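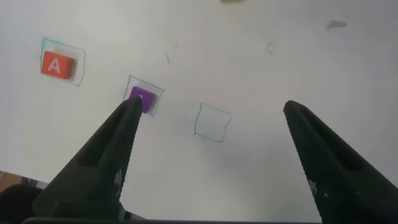 Tablero blanco con tres cuadrados trazados a rotulador.

Cómo ajustar la ganancia de entrada de un micrófono dinámico en una interfaz de audio

Nivel: básico. Última revisión: julio.

Este tutorial describe el ajuste de ganancia para voz hablada o cantada con un micrófono dinámico cardioide conectado por XLR a una interfaz de dos canales. Los menús citados corresponden al mezclador por software Closiver; en otros programas cambian los nombres, pero el orden de los pasos es el mismo.

Material necesario

Micrófono dinámico con cable XLR balanceado.
Interfaz con previo y medidor de entrada. Las pruebas se hicieron con una Dorkon de 2 canales.
Auriculares cerrados.
Soporte con pinza o pie de mesa.

Antes de empezar

Baje a cero el mando de ganancia y el volumen de auriculares. Desactive la alimentación fantasma de 48 V; un dinámico con cableado balanceado correcto la tolera, pero no la necesita. Conecte el XLR hasta oír el clic del seguro. Si el previo dispone de atenuador (PAD), déjelo desactivado.

Paso 1. Configurar la sesión

Abra Closiver y entre en Preferencias > Dispositivo. Seleccione la interfaz como entrada y salida. Fije la frecuencia de muestreo en 48 kHz y la resolución en 24 bits. Con 16 bits el procedimiento también es válido, aunque queda menos margen para grabar a nivel bajo. Cree una pista mono y asígnele la entrada 1. Ponga el fader de la pista a 0 dB y retire cualquier inserción. El fader no modifica el nivel que llega al convertidor.

Paso 2. Fijar la distancia

Coloque la cápsula a un palmo de la boca, ligeramente fuera del eje. Acercarse más refuerza los graves por efecto de proximidad y aumenta las oclusivas. La distancia debe ser la misma durante el ajuste y durante la toma. Si el intérprete se mueve, repita el paso 3.

Paso 3. Subir la ganancia

Arme la pista. Pida al intérprete el pasaje más fuerte del texto o de la canción, a volumen real. Suba el mando despacio hasta que los picos se sitúen entre -12 y -10 dBFS. El nivel medio quedará cerca de -20 dBFS. Si se enciende el indicador de saturación, baje 6 dB y repita.

Algunos dinámicos de baja sensibilidad exigen casi todo el recorrido del previo. Si en ese punto aparece soplido, intercale un preamplificador en línea. El modelo Berge que usamos sí requiere 48 V; actívelos solo con el preamplificador ya conectado y los auriculares a cero.

Paso 4. Filtro de graves

Active el filtro paso alto a 80 Hz para voz. Para una voz masculina grave, escuche primero sin filtro y compare. No lo use para corregir golpes en la mesa: desacople el soporte.

Paso 5. Comprobación

Grabe un minuto con pasajes suaves y fuertes. Escuche en auriculares y revise los picos. Deje después unos segundos de silencio y mida el ruido de fondo. Un valor por debajo de -60 dBFS es suficiente para voz hablada.

Problemas frecuentes

Zumbido continuo: pruebe otro cable y aleje las fuentes de alimentación.
Voz opaca: la cápsula está girada o demasiado baja.
Exceso de energía entre 200 y 400 Hz: reduzca la cercanía antes de ecualizar.
Sibilancia: gire el micrófono unos grados.

Texto: Consuelo Giraldo. Revisión técnica: Tanvir Amarasinghe.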